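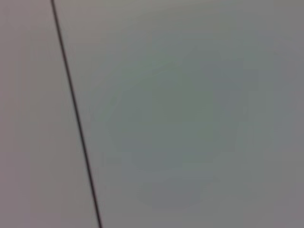 Print this message | E-mail this message
Reading time: 2 min

Re: Clelent wrist kit, trial offer

On Friday the Trenditz rep wrote:

> The Clelent kit gives your arm a wrist camera and a gripper
> in one unit. Setup takes 22 minutes and no tuning is needed.
> List members can try it for 8 weeks at no charge.

I'd read the terms before anyone signs. The 8 weeks start when the box ships, and return freight is on you. That's in section 11, well past where most people stop.

"No tuning" bothers me more. Every wrist camera I've used needed the focus set for the distance you work at, and plain gray surfaces gave all of them trouble. What does this one do with a blank panel and a soft shadow? I asked twice and got the same brochure back both times.

We looked at the Brotis unit last April. It was heavier and the manual was poor, but they sent 2 hours of raw, unedited wrist video when we asked. I'd want the same from Trenditz - full runs, misses included.

Has anyone at the Sangkhawat shop had the Clelent on an arm for a whole shift? If so, please post what the gripper pads looked like afterward. Until then we're keeping what we have.

Print this message | E-mail this message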